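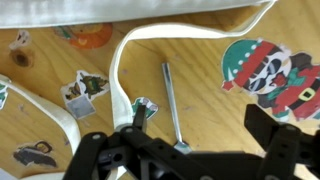 Speaker notes, Burnura methods session, June 12, 2023

**Open cold.** No bio. They have the program, and Lucía will have read it aloud anyway.

Start with the question: how much of a wrist-camera policy's success is about the object, and how much is about the junk lying next to it? Say "junk" – the paper says "distractors" and cost us a page of definitions.

**Setup (keep it short)**
- 4,000 demonstrations, all recorded at the Toltville lab
- Half on a bare table, half on a cluttered one
- Same arm, same gripper, same operators, same complaints

Point at the spoon. It's small, silver and shiny, and it has to share the wood with a white bag, its straps, and a cartoon in sunglasses. Pause for the cartoon. They will be looking at him anyway, and so was the first version of the policy.

**Result**
- Trained on bare tables, tested on clutter: 20 percent success
- Trained on both: 68 percent
- Don't say "solved." Benito is in the second row.

**Straps.** Most of the remaining failures involve long, thin, pale things. Stickers stay flat and mostly cost us attention. A strap near the fingers costs us the trial. I have a theory about edges and shadows, and Aarne has a better one, so give his.

**If time** (there won't be): the Mendska rerun, 10 tables, different wood.

**Likely questions**
- Why not add a second camera? Budget. Then the real answer, slide 20.
- Is the clutter random? No, Tươi placed it by hand. Own up early.

Thank Arroyo for the arm. Leave the spoon slide up during questions.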